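Teaching the steamed bun task by remote control

Posted Feb 23, 2022 by Ulla Vainio

These are the steps we follow when we record the bun task: the arm takes steamed buns out of the pot and moves them to a plate while a person drives it. It assumes you have already done the block sorting task and know how to start a recording. If you haven't, do that one first. Buns are soft, and they are less forgiving than blocks.

What you need

The robot, powered on and homed
Electric steamer with its basket
Glass lid
A large round plate
Buns, plus a few spares
The leader arms, plugged in and checked

Step 1. Set the table

Put the steamer near the middle of the table where both arms can reach it. The plate goes on the right and the lid goes flat on the left. Check that the lid is clear of the left arm before you start. Wipe the table between sessions, not between episodes – a few crumbs are fine.

Step 2. Load the basket

Put the buns in with space between them. If two are touching, the fingers will push one while closing on the other. Change the layout every episode. Setsuko Tsuji trained our first policy on buns that were always in the same spots, and it reached for those spots whether there was a bun there or not.

Use cold buns for practice. For real episodes we let them cool with the steamer switched off, so that no steam gets on the wrist camera.

Step 3. Set the grip limit

Open the Karabulut panel and set the closing force to 9 on the gripper scale. At 30, the block setting, the fingers will go straight through the dough. Close the gripper on a spare bun and lift it. If it leaves deep dents, go lower. If it slips, go up by one and try again.

Step 4. Line up the leader arms

Move the leader arms by hand until they match the pose on the screen, then press the pedal to link them. If you link them out of line, the robot will jump to catch up. Keep your hands off the table while you do this.

Step 5. Record the pick

Start recording and wait a moment before you move. Bring the right gripper in over the basket with the fingers open. Come down until the tips are at the middle of the bun, close slowly, and go straight up. Don't start moving toward the plate until the bun is higher than the rim. The rim is what spoils most episodes – the operator turns the wrist too early and knocks the bun off.

Leave the left arm parked in front of the table. If you fidget with it, the policy will learn to fidget too.

Step 6. Place the bun and go back

Lower the bun until it touches the plate, then open. Don't drop it. Leave room for the next one. Go back for each bun the same way, at the same speed, and end the episode with the right arm in its rest pose.

If you miss a grasp, back off and try again in the same episode. We keep those. We throw out an episode only if a bun lands on the table or the floor.

With one bun already on the plate, the next lift should look like this:

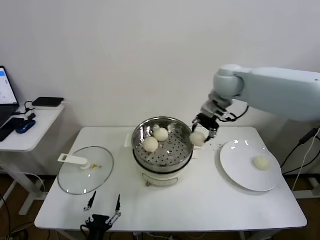 Step 7. Check and save

Play back every episode before you save it. Look for dropped camera images and for the arm lagging behind the leader. Then name it with the task, your initials and the episode number, and copy it to the Stullereck drive. Take a break after 5 episodes. Tired operators get jerky, and it shows in the data.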